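Naltdale Shared Workshop Fund
Progress report to the Clornstead Trust, May 2021
Prepared by Baptiste Hoarau

Membership

We told you in the application that we would have 100 paying members by now. We have 47. The earlier forecast came from a survey in which people were asked if they liked the idea of a shared workshop, and I don't think it should have been used to set a target. Liking an idea costs nothing. I would ask you to treat the figure of 60 for next year with the same caution until we see renewals.

Classes

Evening classes have filled well, but mostly with the same people. Bike repair and basic sewing bring in newcomers. The furniture course doesn't, and it uses the most staff time. Dijkstra, who supply our training materials, say attendance will pick up once the advanced module is out. They said so in February too. We have not ordered it.

Money

Spending is under budget, mainly due to 2 part-time posts that stayed open longer than planned. This should not be read as a saving. Rent goes up at the next review, and the Cetov booking software costs roughly twice what we were quoted once support is added. I am not convinced it does more than the paper diary did.

Next period

We will drop the furniture course, keep the diary running alongside Cetov, and ask every member who leaves to tell us why. The second payment is requested on the agreed terms.

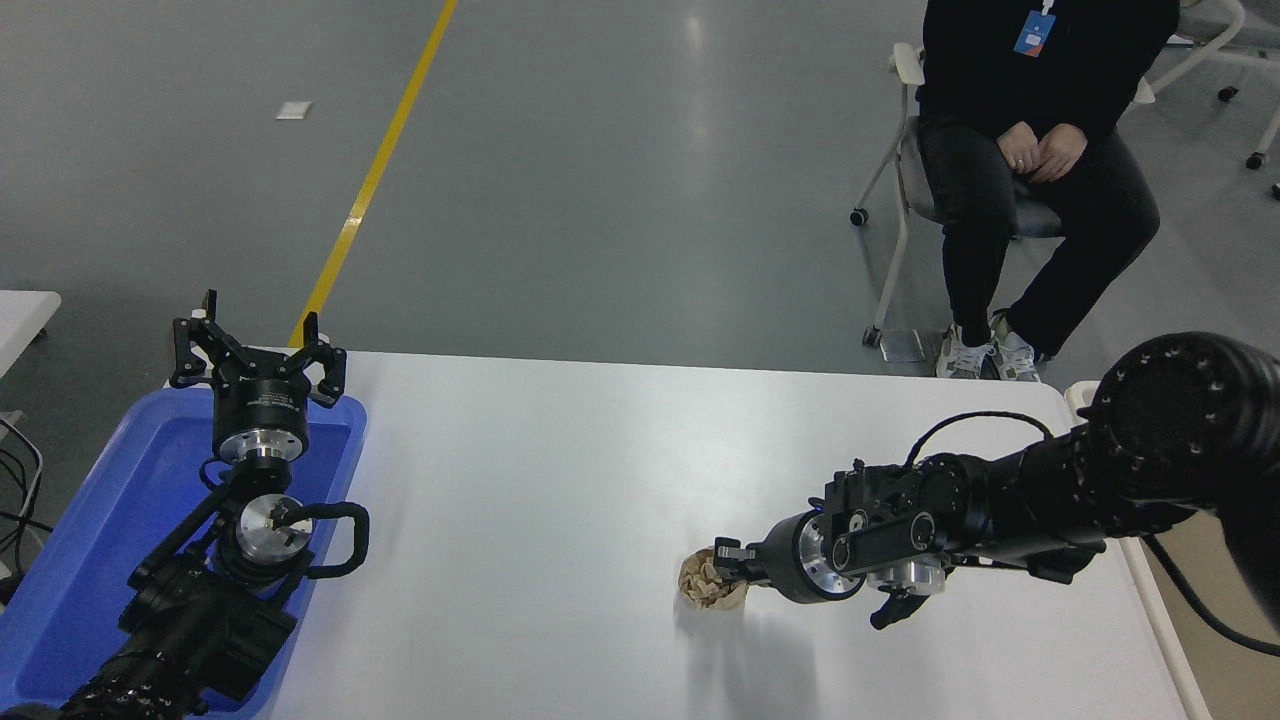 White table with blue tray, Naltdale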